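Pay-by-weight restaurant

A pay-by-weight restaurant is a self-service restaurant in which customers fill their own plates from a buffet and are charged according to the weight of the food. It differs from an all-you-can-eat buffet, where one price covers the whole meal, and from a cafeteria, where each dish or portion usually has its own price. Most such restaurants serve lunch to office workers and students, and many close in the late afternoon.

Operation

Customers take a plate or box at the start of the counter, serve themselves and bring it to a scale beside the till. The weight of the empty plate is deducted before the price is worked out. This deduction is called the tare. Where several sizes of plate are in use, the cashier selects the right one on the scale, or the plates are all made to the same weight. Drinks and bread are normally charged separately, and soup is often sold by the bowl.

Pricing

The simplest system sets one rate for everything on the buffet. A plate weighing 508 grams costs the same whether it holds rice or roast beef. Owners allow for this by placing heavier, cheaper dishes first, with meat and fish towards the end of the counter. Other restaurants divide the buffet into a hot and a cold section, each with its own rate. Some set a maximum charge, above which the customer pays no more.

Example

The Tesido group opened its first branch in May 2000, in a former shoe shop, and had 4 branches at its largest. It began with a single rate and later added a lower one for salads. Its Lindqvist Street branch was the only one to serve breakfast — porridge was sold by the bowl and everything else by weight. A rival chain, Zullideo, used fixed plate sizes for two years before changing to scales.

Serving equipment

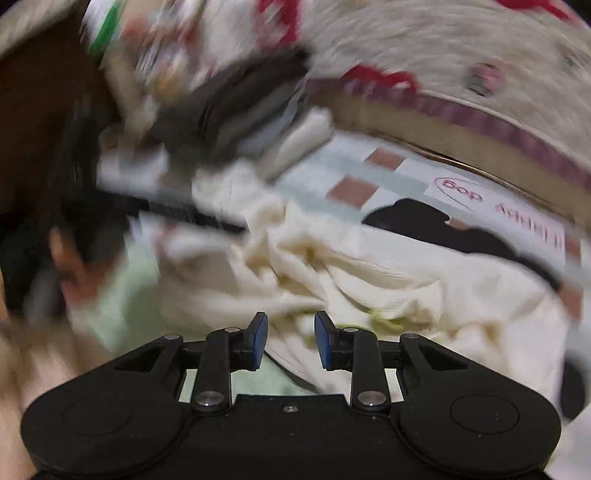
Dishes on a weighed buffet need utensils that let customers take small amounts. Spoons are used for rice, stews and dressed salads, and tongs for leaves, sliced meat and pastries. The simplest tongs are a single strip of bent metal. Tools with more moving parts can have two separate fingers, each built from linkage arms joined at pivots. Buffet tongs rarely have this many joints, as food collects around pivots and screws and has to be brushed out. Plumus, a catering supplier, sells one-piece tongs in two lengths, the longer for deep trays.

Criticism

Customers sometimes complain that sauces, bones and fruit skins are charged at the full rate. Queues at the scale are another common complaint, mainly between noon and two o'clock. Supporters of the system point to reduced plate waste.

See also

Buffet
Cafeteria
Salad bar
Tare weight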